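4.2 Grip loss on thin handles

Most of the faults logged on the Sallby cell came from the gripper and few from the planner. In 605 trials, the most common was a slow slip: the fingers closed, the controller reported a good hold, and the object then turned under its own weight. Flat plastic handles were the worst case. Figure 3 gives two views from the wrist cameras, the first with a measuring cup handle between the fingers.

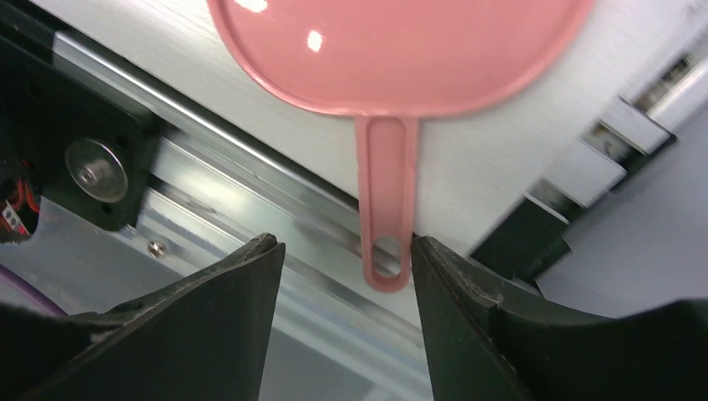
Yao-tsung Hsieh
Research Engineer, Nerkau Robotics Group

The force threshold was set once, on new finger pads, and left alone for nearly 500 cycles. By then the pads had lost much of their grip, but the controller had no way of knowing this — it read motor current only. We lowered the closing speed and added a second current check after lift. False holds dropped, although the check missed slips that began later in the move.

Thin objects held on edge, such as the hand brush in the second view of Figure 3, leave little pad area in contact. We now inspect the pads every Tuesday. 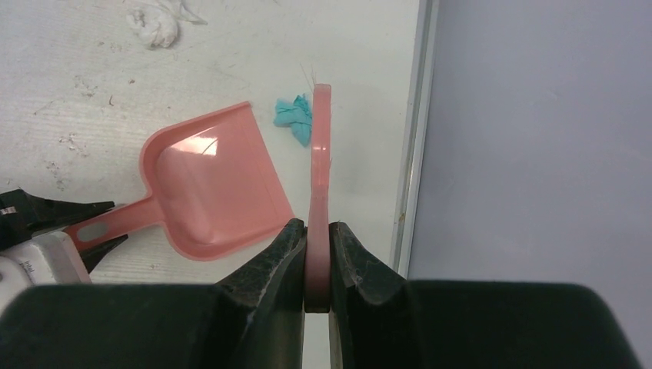 4.3 Changes to the stop logic

The Mabuza controller treated a dropped object as a finished task and started the next move. We changed this so that a sudden fall in current halts both arms until an operator clears the fault.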